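Plates, Beans and a White Table

Damir Hoxha has been sorting dry beans since he was a boy, and he has opinions about the plate you do it on. I met him on 18/03/2023 to talk about Plakden, the small set of tableware he designs with Kári Briem. The plates come in teal and a paler blue-green. They are shallow and wide, and they have a low rim.

"People ask why there isn't a white one," Hoxha said. "We had a white one. On a white table you lose the edge of it, and then you put your cup down on it."

The teal took him most of a year. The first batch was too green and the second looked like a hospital wall. He ended up with a color that has some gray in it, with a matte finish. He says it changes a lot depending on how close the lights are, and he has stopped trying to fix that. 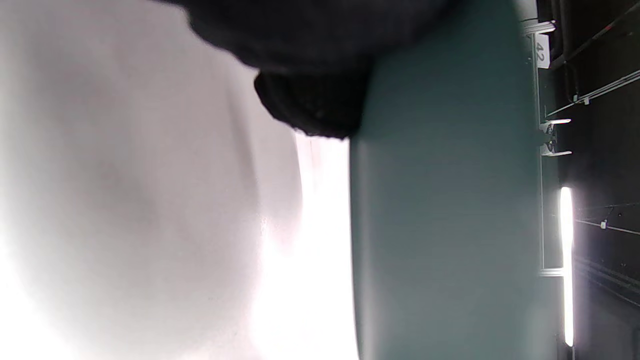
Lucinda Haverford thinks the matte finish is a mistake and told him so when she tried the first plates, that a fork would leave marks on it inside a month. Hoxha agreed with her in part. He still won't use a gloss.

"A bean slides on gloss," he said. "You tip the plate a little and they all go. With matte you tip it and they wait a second."

That second matters to him because of how he sorts. He uses two plates. The beans start on one, and he tilts it toward the other and moves over what he wants to keep. Anything that isn't a bean stays behind until the end. He learned this from an aunt in Juten, who did it at the kitchen table with a lamp pulled down low.

I asked whether anyone still needs to sort beans by hand. He said the ones you buy in a bag are mostly clean, but he buys his in Nel from a man who fills a sack with a shovel. Last August he found 26 stones in one sack. He kept them in a jar.

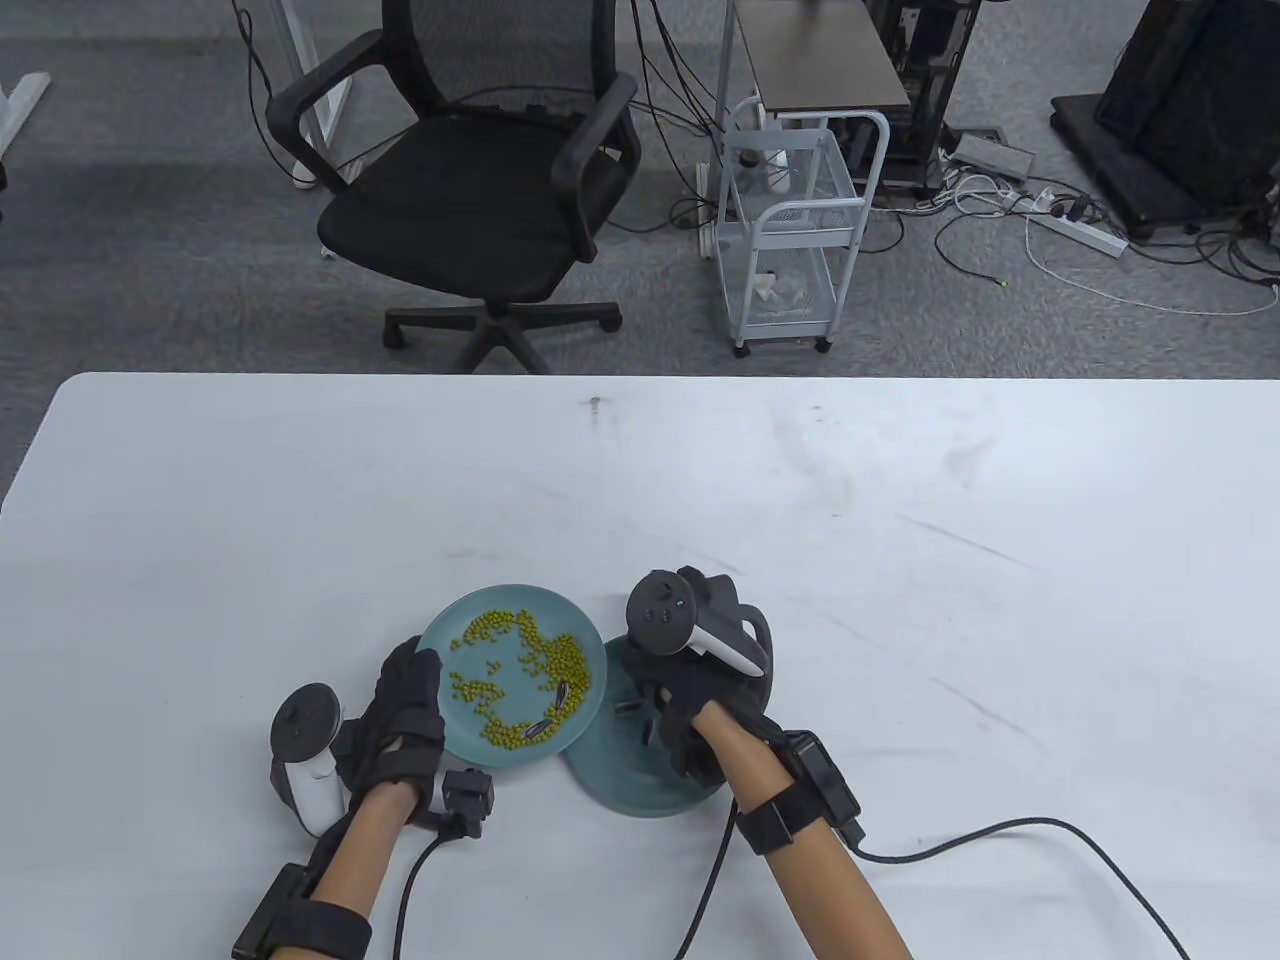

Stamer, Issue 7, page 60

Small beans are harder than large ones. Hoxha likes the yellow-green kind, which cook fast and don't need a long soak, but they are light and they roll. He spreads them in a thin layer and leaves part of the plate bare, so there is somewhere to push the good ones.

"If you fill the plate, you're only looking at the top," he said. "Then you find the stone with your teeth."

Briem handles the shape of the plates and was less interested in beans. His worry was the rim. An early version stood up high, and it looked fine in drawings, but two plates held side by side knocked together and would not overlap. He cut it down until one could slip a little way under the other. The cost is that soup is out of the question. "It's a plate," he said. "Get a bowl."

They work on a white table too, and both of them complain about it. It shows every scuff — Hoxha wipes it and the marks are still there — but a bean that gets away is easy to find.

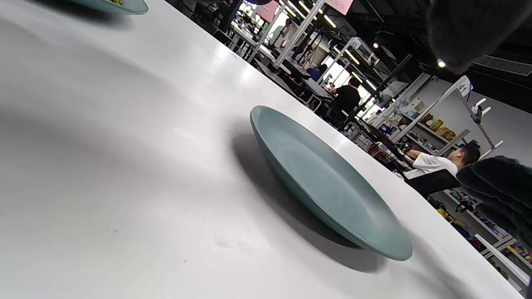 Do the paler plates work as well as the teal ones for sorting?

"For dark beans the pale one is better," Hoxha said. "For the yellow-green ones I'd take the teal, but I use whichever is clean."

The next thing is a smaller plate, for lentils. Briem has made one in clay and isn't happy with how it sits in the hand. Hoxha has been using it anyway, mostly for toast.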